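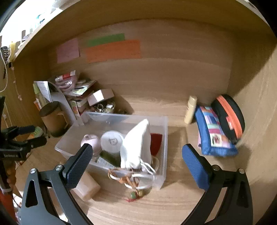
The inventory of the flat in Paiva took four evenings. Inês Azevedo did it alone, with a clipboard, starting at the front door and working clockwise. The lease ended with the month of February. The agent, Stuart Cropper, had sent a form with columns for item, location, condition and disposition. Disposition had three permitted values: keep, transfer, discard.

Her aunt Glória Sequeira had filled the cubbies by a system of her own. Each one had its sticky notes on the back wall, by color. Pink meant the contents were in daily use. Green meant they belonged to someone else. Orange meant a decision was pending. Inês had worked this out from the kitchen, where a green note hung behind a casserole dish with the neighbor's name on its base.

Cubby 7 carried all three.

She wrote "storage box, clear plastic, no lid, contents assorted" and stopped. The form did not allow "assorted." Each entry required a noun.

She entered the nouns. Bottle, dark green. Tube, striped. Drawstring pouch, white cloth. The pouch was full and the cords hung over the front of the box. Cord, brown leather, with bead and tassel. Under location she wrote "as found." Under condition she wrote "fair" for everything, which was the default on Cropper's sample page.

At 20 minutes past nine Przemysław Walczak came up from the second floor to return a key.

"Is that still there?" he said. He was looking at the tassel.

"Is it yours?"

"No. It was on the handle of her suitcase. The Skaris one, with the bad wheel. She took it off when she stopped traveling."

"When was that?"

He considered the question. "After the ferry. She had the cabin over the engine and said she would not do it again."

Inês had not known about a ferry. She asked where it went. He said Plilberg, that Glória had gone every spring to see a man named Cristóvão Guerreiro, and that he had assumed the family knew. He put the key on the table. It had a paper tag with 1017 written on it in ballpoint.

"What does this open?"

"She gave it to me to hold. She didn't say."

After he left she tried the key in the front door, the mailbox, the meter cabinet and the writing desk. It fit none of them. She returned to the cubby and loosened the neck of the pouch. It held folded receipts from a left-luggage company, Privau, one for each quarter, more than seven years of them. The locker number was printed at the top of each. The most recent was paid through June.

She read the terms on the reverse. Items could be collected by the holder of the key. No identification was required. The Plilberg office opened at eight and closed for lunch.

Inês put the receipts back in their original order and pulled the cords tight. She crossed out the line for the pouch, initialed the correction, and entered it again with the key as a separate item. The disposition column stayed blank for both. Then she took the pad of orange notes from the desk drawer, wrote "ferry times" on the top sheet, and went to look for the suitcase.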